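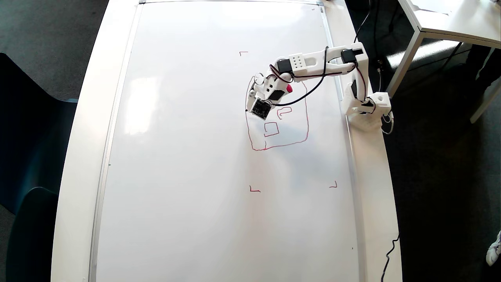
## A thread on teaching one poem for a whole month

**1/** Hello, friends! Several of you asked how my November experiment went, the one where my tenth graders read a single poem for the entire month, so I'm going to try to lay it out in order, and I will fail at the in-order part, so please bear with me. Tea is made. It's a little past nine at night and the grading can wait.

**2/** The poem was "Dover Beach" by Matthew Arnold. I picked it partly because it's short enough to fit on one handout (37 lines) and partly because I had to learn it in college and resented it terribly, and then one winter years later I read it out loud to my sister over the phone and had to stop at "Ah, love, let us be true."

**3/** My rule for the first week was that we weren't allowed to say what it meant. We could only say what we heard. I read it aloud at the start of every class and then a student read it, and then we talked about sounds. They noticed the "grating roar" on day one. It took them until the third reading to notice how "Begin, and cease, and then again begin" makes you stop for breath where the waves do. A boy in the back row said it was like being made to breathe by somebody else, and I wrote that down on my hand.

**4/** Week two was line breaks. I typed the poem out as one solid paragraph and asked them to put the breaks back in from memory and instinct. Oh, the arguments! One group was ready to go to war over where "Listen! you hear the grating roar" ought to end. (Arnold ends it right there on "roar," and they were quite put out with him.)

**5/** I should say that I borrowed this exercise from Trygve Wikström, who taught across the hall from me at my first school and who believed you could teach nearly anything by taking it apart on a Tuesd... well, on whatever day he felt like it. He used to do it with Emily Dickinson and the dashes. If you've never taken the dashes out of a Dickinson poem and handed it to fifteen-year-olds, I do recommend it.

**6/** Week three was when we finally let ourselves talk about the Sea of Faith, and I'll admit I was nervous. I gave them one page of background on the Victorians and their doubts and then mostly kept quiet. A few students were bored and said so. A few others stayed after the bell. One girl asked whether the speaker is comforting the person at the window or asking to be comforted, and we spent all of the next class on it and never settled it.

**7/** Then the essays. The prompt was: "By looking closely at the sounds and the line lengths in 'Dover Beach,' show how Arnold makes the reader feel less certain by the end than at the beginning." The limit was two pages. My shortest came in at 578 words and my longest at 1,033, and the short one was the better essay, which I told both writers, separately and as kindly as I could.

**8/** Things I'd change: I would bring in Anthony Hecht's "The Dover Bitch" for my seniors but not for the tenth graders, and I'd move the background page earlier for the kids who really do need something to hold on to. I also wouldn't ask for memorization in the last week again. We had 34 students across the two sections and I listened to every recitation myself, and by the end I was hearing the tide in my sleep.

**9/** Some of you wanted the handouts. I have 3 of them: the paragraph version, the background page, and the little chart for marking stresses. They're plain and there's a typo in the chart that I keep meaning to fix ("syllabel," forgive me). Send me a message and I'll pass them along this weekend.

**10/** Next term I'm wavering between Hardy's "The Darkling Thrush" and Keats's "To Autumn." The thrush would be a better match for January, but I do so love the gnats. If you've taught either one slowly, please tell me what you did with the first week!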